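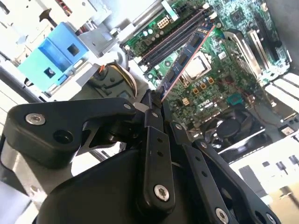 Projektbericht: Aufzeichnung von Demonstrationen für das Lernen von Handgriffen an geöffneten Rechnergehäusen

Projektgruppe Triltitz, Studiengang Automatisierungstechnik
Betreuung: Lehrgebiet Robotik
Abgabe: Mai

1 Aufgabenstellung

Im Rahmen des Studienprojekts Triltitz war ein Datensatz zu erstellen, mit dem ein lernendes Verfahren Handgriffe an Speichermodulen in Desktop-Rechnern nachahmen kann. Die Gruppe hatte keine Regelung zu entwerfen und kein Modell zu trainieren. Beides übernimmt die nachfolgende Projektgruppe. Gefordert waren ein wiederholbarer Ablauf der Aufzeichnung, eine einheitliche Beschriftung der Episoden und eine Abschätzung, welche Anteile des Materials für das Training geeignet sind.

Als Vorarbeit lag der Bericht der Projektgruppe Stonow vor, die Steckverbinder auf einer ebenen Montageplatte behandelt hatte. Deren Ordnerstruktur wurde übernommen, die Beschriftung dagegen neu festgelegt.

2 Versuchsaufbau

Der Rechner liegt mit geöffneter Seite auf dem Arbeitstisch. Der Greifer wird von oben in das Gehäuse geführt. Eine kleine Kamera am Handgelenk des Roboters zeichnet den Bereich vor den Fingern auf. Sie bewegt sich mit dem Greifer, sodass die Hauptplatine je nach Anstellwinkel schräg im Bild liegt. Diese Drehung wurde nicht herausgerechnet, weil das Verfahren später mit denselben Rohbildern arbeiten soll.

Das blaue Speichermodul hebt sich auf der grünen Platine gut von den schwarzen Steckplätzen daneben ab. Ungünstiger ist der Greifer selbst: Seine mattschwarzen Finger nehmen einen erheblichen Teil der unteren Bildhälfte ein und verdecken bei tiefer Stellung Bauteile, darunter Teile des Lüfters. Helle Blechteile des Gehäuses überstrahlen bei voller Beleuchtung. Eine Absenkung der Helligkeit brachte keine Verbesserung, da dann die Kanten der Finger nicht mehr zu erkennen waren.

Die Steuerung erfolgte durch eine Person mit einem Handgerät, während eine zweite Person den Not-Halt bediente und das Protokoll führte. Aufgezeichnet wurden Kamerabild, Gelenkstellungen und Öffnungsweite des Greifers. Für die Synchronisation kam das Programm Komura zum Einsatz, das am Lehrgebiet bereits vorhanden war.

3 Durchführung

Jede Episode begann mit geöffnetem Greifer oberhalb des Gehäuses und endete mit dem Rückzug in dieselbe Stellung. Dazwischen lagen Anfahren, Ausrichten am Modul, Kontakt und Lösen. Zwischen zwei Episoden wurde das Gehäuse von Hand leicht versetzt oder gedreht. Die Kabel wurden zunächst in ihrer Lage belassen und erst in den späteren Sitzungen verändert.

Die Aufzeichnung verteilte sich auf 11 Sitzungen. In der ersten Sitzung kam es wiederholt zu Abbrüchen, weil die Finger beim Absenken das Gehäuse berührten. Daraufhin wurde eine Mindesthöhe festgelegt, unterhalb derer nur noch mit verringerter Geschwindigkeit gefahren werden durfte. Die Aufnahmen der ersten Sitzung sind im Datensatz enthalten, aber gesondert gekennzeichnet.

4 Beschriftung

Die Episoden wurden nach dem Schema Ó Briain beschriftet, das die Phasen einer Handhabung durch Zeitmarken trennt. Für den vorliegenden Fall wurde die Phase "Kontakt ohne Bewegung des Bauteils" ergänzt. Sie ließ sich im Kamerabild allein oft nicht sicher vom Ausrichten unterscheiden - in Zweifelsfällen wurde der Verlauf der Öffnungsweite herangezogen.

Zwei Mitglieder beschrifteten 28 Episoden unabhängig voneinander. In neun davon wichen die Marken für den Kontaktbeginn stärker voneinander ab, als in der Anleitung zugelassen war. Die Anleitung wurde entsprechend präzisiert und die betroffenen Episoden neu bearbeitet.

5 Bewertung des Materials

Fehlversuche wurden nicht gelöscht. Sie tragen ein eigenes Kennzeichen und können beim Training wahlweise ausgeschlossen werden. Unbrauchbar sind lediglich Episoden mit Lücken in der Bildfolge sowie solche, in denen die Spitze des mittleren Fingers über längere Zeit nicht sichtbar war.

Einschränkend ist festzuhalten, dass sämtliche Aufnahmen an einem einzigen Gehäuse mit Dell-Hauptplatine entstanden sind. Aussagen über andere Bauformen lassen sich daraus nicht ableiten. Auch die Handschrift der steuernden Person ist erkennbar: Ein Mitglied der Gruppe fuhr das Modul durchgehend von derselben Seite an.

6 Hinweise für die Folgegruppe

Die Kamera sollte vor jeder Sitzung auf festen Sitz geprüft werden. Eine zweite, ortsfeste Kamera wird empfohlen, um die vom Greifer verdeckten Bereiche zu erfassen. Für den Aufbau einschließlich Referenzfahrt sind über 10 Minuten einzuplanen. Die Anleitung zur Beschriftung liegt im Projektverzeichnis unter "Doku", die Protokolle der Sitzungen im Unterordner "Rohdaten".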